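Vondarer Lodge Supply
Home > Officers > Collars and Jewels > Titatora Officer Set

Titatora Officer Collar and Jewel Set, 12 Pieces
Item 755
$962.00 the set
Ships in four weeks
Page updated 1/7/18

We get asked why our descriptions don't sound like everybody else's in the regalia trade. Read a few of the others first. "Crafted to the ancient pattern." "Worn by the brethren since time immemorial." Officer collars as most American lodges know them are a stitched V of fabric with a metal badge hanging off the point, and the pattern has changed as often as any other uniform. We don't know how old the Titatora pattern is. The maker's catalog says it is traditional, and the maker's catalog says that about the carrying case too.

What you are buying is a matched set of collars and jewels for the chairs of a typical Blue Lodge. It's decent work at a middle price. If you already own a set that only looks tired, read the section on cleaning before you spend anything.

What's in the set

Twelve collars in royal blue, lined, with a silver-color braid on both edges. Twelve jewels to match, each on a hook and ring: Master, Senior Warden, Junior Warden, Treasurer, Secretary, Senior Deacon, Junior Deacon, both Stewards, Chaplain, Marshal and Tyler. There is no Past Master jewel in the box. A lot of buyers assume there is, and we hear about it every November when lodges start getting ready for installation. Organist, Orator and Almoner are sold one at a time.

Materials

Collar face: polyester velvet. Some sellers call the same cloth "regalia velvet," which is not a kind of velvet.
Lining: black cotton twill.
Braid: metallic thread, machine sewn.
Jewels: cast zinc alloy, silver-color plate, clear lacquer over that.
Hook: plated steel.

The jewels are plated, so they will wear where they rub. The maker says they are "tarnish proof." We would not put that on paper, and we don't back it. The lacquer holds off tarnish for as long as the lacquer is there. Once a jewel has knocked against apron hardware and chair arms for a few seasons, you'll see dull spots, first on the high points.

If you want solid sterling you should buy solid sterling, and you should ask to see the stamp. Plenty of "sterling finish" jewels are out there at sterling prices. The word "finish" is doing all the work.

Fit

The collars come in one size, and one size is a compromise. On a man of average build the jewel hangs at the bottom of the breastbone. On a big man it sits high, and on a slim one the collar may slide off the shoulder when he kneels. Each collar has a button loop at the back of the neck that takes in a little slack. It can't add any. Extended collars can be had from the same maker at extra cost, but the blue has not always matched from one batch to the next, so order them with the set and not a year later.

Which pattern does your jurisdiction want?

Ask before you order. We mean it. Grand Lodges differ on whether the Deacons wear a dove or a square and compass with a sun or moon, on crossed batons for the Marshal, and on whether a subordinate lodge may wear gold color at all. The Titatora set ships with sun and moon Deacons unless you write "dove" in the notes box. We have no list of approved regalia from any Grand Lodge, and we'd be wary of a dealer who claims to have a complete one. Your Secretary can find out with a phone call.

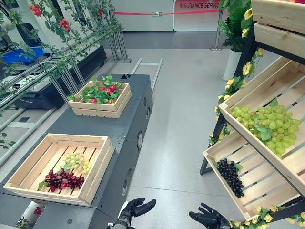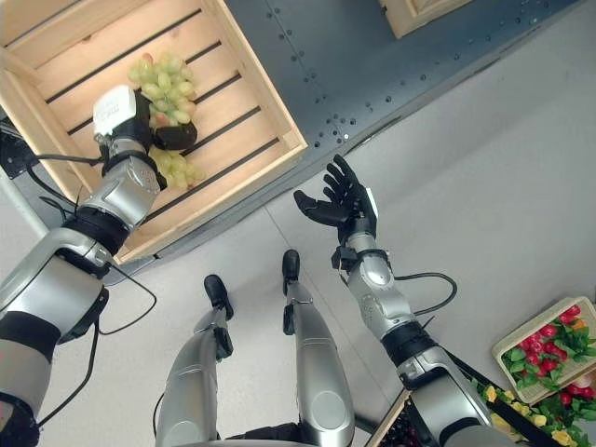

Grapes and wooden crates.

How it compares

We stock two other sets, and the honest differences are smaller than the price tags suggest.

Prikach Officer Set. Cheaper. The jewels are stamped from sheet instead of cast, so they are flat on the back and very light. From the sidelines you can't tell. Up close you can. The velvet is the same cloth as far as we can judge from cutting one of each open on the bench. The braid is narrower, and on two of the sets we checked it was already lifting at the point of the V.

Zapata Heritage Set. Costs a good deal more. The extra money goes into hand embroidery on the collar face and a presentation case lined in satin. The embroidery is handsome. The jewels, though, come off what looks to us like the same casting as the Titatora jewels, down to a small flaw on the back of the Senior Warden's level. The maker has not answered our question about that. If embroidery matters to your lodge, it may be worth it. If you're paying for heavier jewels, save your money.

As for the word "Heritage," the line was new to us last year.

The carrying case

A hard case comes with the set. It has a foam tray with cutouts for the jewels and a flat space above for the collars. The case is the weak part of the package. The latches are thin, and folding the collars to fit leaves a crease in the velvet that takes steam to get out. Many lodges use the foam tray in a drawer and hang the collars in a closet on wide wooden hangers. That seems like the better plan to us. We can't take the case off the price, as the maker won't sell the set without it.

Cleaning an old set first

Before you replace a set, try this. Take the jewels off the collars. Wash them in lukewarm water with a drop of dish soap, dry them with a soft cloth and leave them out overnight. No silver polish on lacquered pieces, it clouds them. Brush the velvet in one direction with a clean clothes brush, then hang it in a steamy bathroom. Loose braid can be sewn back down by any tailor in an afternoon. We've seen sets go another ten years after that kind of care, and we didn't make a dime on them.

Also think twice before you throw out old jewels. Some from the early 1900s are coin silver under the black. A jeweler can test one in a minute. We do not buy old regalia and don't give values over the phone.

Engraving

The backs of the jewels can be engraved with the lodge name and number, up to two lines. It adds a week. Engraving cuts through the plate and shows the gray metal underneath, so it won't look like engraving on silver. A small plaque on the case does the same job and can be replaced if lodges merge, as plenty have.

Common questions

Does new regalia bring in members?
The maker's brochure hints that it does. We have sold a lot of collars and have never seen a number to support that. A lodge that looks cared for probably makes a better impression on a visitor than one with safety pins in the braid. That's as far as we'll go.

Are the collars flame resistant?
No. Keep them away from candles.

Is there any secret meaning in the stitching?
No. It's a lockstitch.

Can I buy one jewel to replace a lost one?
Yes, from the single jewels page. Send a photo of the back as well as the front, because the hook style changed at some point and the old rings are too small for the new hooks.

Will you match a lower price?
Sometimes. Send us the listing. If it says "antique silver" with no mention of what is under the silver, we'll ask you to find out before we talk price.

Returns

Unworn sets can come back within 30 days, with the case. Engraved jewels can't. If a collar arrives with loose braid or a jewel has a bare spot in the plate, tell us which chair it belongs to and we'll send that piece alone. You pay return shipping on a change of mind. We pay it on a fault.

Order item 755 online or use the printed form. Put your lodge name, your Deacon pattern and the date of your installation in the notes box.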